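4.2 Changes to the work at the packing bench

The Brerkberg site packs gift orders for Olance, mostly bottles and small racks. Before the arm came in, two packers shared each bench and swapped jobs when they felt like it. Placement was by eye. With the Runden cell one person stays at the bench and the arm does the lifting. Seven packers took part, 47 shifts logged in total, all on the same line.

First thing that changed was the table. Packers used to put a rack down wherever there was room. Now position matters, so the bench top was split up with blue painter's tape, and talk at the bench shifted to cells ("it's over the line", "back one"). None of this was in the Bensaid training sheet. Packers worked it out between them in July and the shift lead copied it to the other benches.

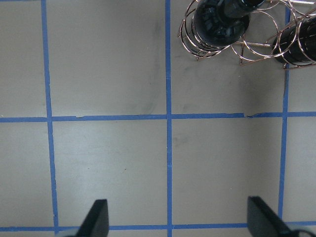
Figure 7. Taped work surface seen from the wrist camera, gripper fingers at bottom, wire rack with two bottles at top right. Note ragged tape edge right of the center line.

Tape upkeep is new work. Small job, but it has no slot in the shift plan and no line on the time sheet. Edges lift and tear, pieces get laid end to end, and an edge that looks fine to one packer is "gone" to another. Most re-taping was done at the end of shift, on the packers own time in the early weeks. A rack that sits over a strip, as in Figure 7, was read differently by different people. Some moved it straight away, others left it and watched the arm.

Watching was the second change. Packers described the new job as more waiting, less carrying. Backs and wrists better, they said. Less talk, though. With one person per bench the chat across the table went, and several asked for the old pairs back at least for the late shift. Pay grade did not change even tho the task list did, and this came up in all 7 interviews.

Breakage not treated here, see Section 5. Training time is also left out, logs for the first 2 weeks were incomplete and we did not want to guess at teh missing entries.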